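Sestgate Adult Learning
Studio Skills for Painters and Makers
Handout 4: Sorting and Storing Small Bottles

This site uses cookies to remember your reading position. Accept / Manage settings

Read this before the Sunday session. Bring whatever small bottles you have at home, including ones you think are dried up.

1. Why the small ones get their own bin

Droppers and small bottles fall over in drawers and get lost behind larger ones. In this course they go upright in a clear bin with straight or slightly flared sides. Large bottles and tall squeeze bottles stay outside it. They are too tall, they make the bin top-heavy, and you end up lifting them out every time you want something underneath.

A clear bin lets you read colors and fill levels from the side. If you already own a solid one, put a list on the front and keep it current.

2. Before anything goes in

Clear the table except for the bottles you are sorting. Check each cap by hand. A cap that turns freely without catching is cross-threaded and should be taken off and started again. Wipe the neck and threads with a barely damp cloth. Put loose caps next to the bottle you think they fit, and try them before you move on.

Bottles with no readable label go to one side. Do not guess. Test a drop on scrap paper, let it dry for 15 minutes, and write the label then.

3. Filling the bin

Start in one corner and work outward. Stand the bottles close enough that they hold each other up. A half-filled bin is fine as long as the group stays in its corner. If one falls when you slide the bin a few inches, close the gap or use a smaller bin.

Leave the last doubtful bottle on the table until the rest are in.

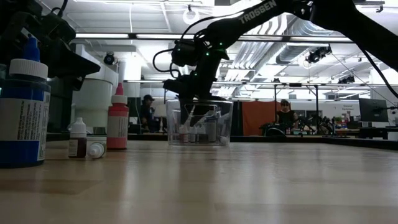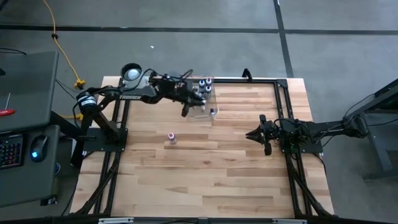

Fig. 4.1 and 4.2. Small bottles grouped in a clear bin, with other containers left out on the table in the first view and a single small bottle outside the bin in the second.

4. Labels

Write on the body of the bottle. Caps get swapped. Use the Vamine labels from the supply shelf or plain masking tape. Each label needs the contents, the month opened (August is enough, no day needed) and your initials if the bottle is shared.

5. How many to a bin

The shared bins in the studio are rated for 40 small bottles. Last term one of them held 53, and the ones at the bottom had been laid flat to make room. Three leaked. Do not stack.

6. For next time

Sort one drawer or box at home. Note how many bottles you started with, how many you kept, and any that had no label. One page is plenty. The full supply list has nearly 80 items and is in the Wada folder by the sink. Empty bottles can be rinsed and left in the tray under the window.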